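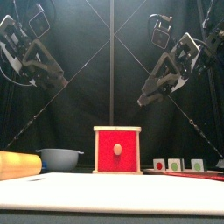 Slide 1: The two-arm bench cell, with the red box, the bowl and the dotted cubes on the table.

Notes for Toltemcombe, 18th July. Fabian speaking, Cyrill on questions.

Leave the slide up while people sit down. Start with the offer as Zestbridge words it: two arms, a wrist camera on each, matching grippers, setup and four days of training in one price. They call the package Cidasness. Say the name once and then just say "the kit".

Ask the room what they would want it to do on a Monday morning - wait for answers, don't fill the silence.

Point at the box with the round knob. The sales sheet says "handles everyday objects". A knob that size is a kind thing to give a gripper. Our drawers at Rüegg have recessed pulls, and I asked twice whether the kit had been tried on those. I got a brochure both times.

Then the cubes. Small, square, standing in a row on a tray, dots facing front. Fine for a first test. I'd want to see them tipped out in a heap before I signed anything. The red cloth on the right interests me more, as cloth is where our own trials went wrong. Ask the vendor for an uncut run with cloth, start to finish, with the failures left in.

Cables. Each arm has a black one looping out by the wrist. Who replaces it when it snags, and is that in the service plan? The plan I was sent runs to two pages and doesn't mention cables at all.

Numbers slide. The claim is 300 picks between faults. Picks of what? A fault according to whom? If someone stops the arm by hand, does it count? (Cyrill has the email thread if anyone wants to read it.)

Be fair here. Two arms for this kind of work is a sensible layout and I like having a camera at each wrist. My quarrel is with the price and with the word "ready".

Close with the ask: a loan unit until September, our objects, our staff, four tasks we choose ourselves. No deposit. If they say no, we go back to the other quote.

Questions. Skip the budget one if time is short - Cyrill can take it over coffee.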